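¿Merece la pena automatizar la preparación de pedidos pequeños? ¿Qué pasa con la gente?

Publicado por mjose_almacen

Hola a todos. Trabajo de encargada de turno en un almacén que prepara lotes variados para tiendas de barrio: golosinas, galletas, cuadernos escolares, papelería, de todo un poco. Somos 13 en preparación. En julio la empresa quiere poner dos puestos automáticos de Grodell para coger artículos sueltos y dejarlos en bandejas. El comercial habla de 140 bandejas por turno y de que "no sobra nadie", pero no explica a qué se va a dedicar la gente que ahora llena las bandejas a mano.

Mis dudas son dos. La primera, si estas máquinas se manejan bien con envoltorios blandos o brillantes, que son casi todo lo que movemos. La segunda, qué cambia en el puesto de trabajo: categoría, ritmo, turnos, formación. Si alguien lo ha vivido, que cuente lo bueno y lo malo.

Gracias.

Aurelio Olvera

Pasamos por lo mismo en Ostthorpe, con otra marca (Drilell), y te cuento lo que vi como responsable de línea.

Con cajas rígidas, ningún problema desde la primera semana. Con bolsas y envoltorios es otra cosa. El plástico transparente arrugado da reflejos y el sistema duda sobre dónde acaba el paquete y dónde empieza lo que hay debajo. Los caramelos en tubo con las puntas retorcidas los coge a veces por la punta y se le giran. Los cuadernos, si están tumbados en el fondo de la bandeja, cuestan bastante.
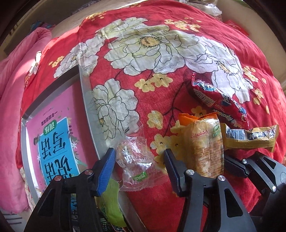
En cuanto a la gente, no despidieron a nadie, pero tampoco se cubrieron las bajas - eso conviene preguntarlo por escrito. De los que estaban preparando, unos pasaron a reponer y otros a atender incidencias. Atender incidencias cansa menos los brazos y más la cabeza: estás pendiente de avisos todo el turno y, cuando no salta ninguno, te aburres. Nosotros acabamos rotando cada dos horas y mejoró.

Lo que yo pediría antes de julio:

Una prueba con vuestros productos, incluidos los peores, y en vuestro almacén.

Que la formación sea en horario de trabajo y para toda la plantilla.

Que quede claro quién puede parar la máquina. Aquí tardaron un mes en decirlo y había compañeros que no se atrevían.

Que el objetivo por turno no se fije hasta pasado un tiempo. A nosotros nos pusieron más de 2000 artículos el primer día y hubo que bajarlo.

Sobre la categoría, mira tu convenio. En mi caso hubo que reclamar un plus y lo dieron solo a los de incidencias.

torrevieja77

En mi empresa pusieron uno de Rashidi y lo quitaron. Mucho ruido y se paraba cada dos por tres. Yo no firmaría nada.

mjose_almacen

Gracias, Aurelio, muy útil. Lo de las bajas no se me había ocurrido. El martes tenemos reunión y lo llevo apuntado, junto con lo de la prueba.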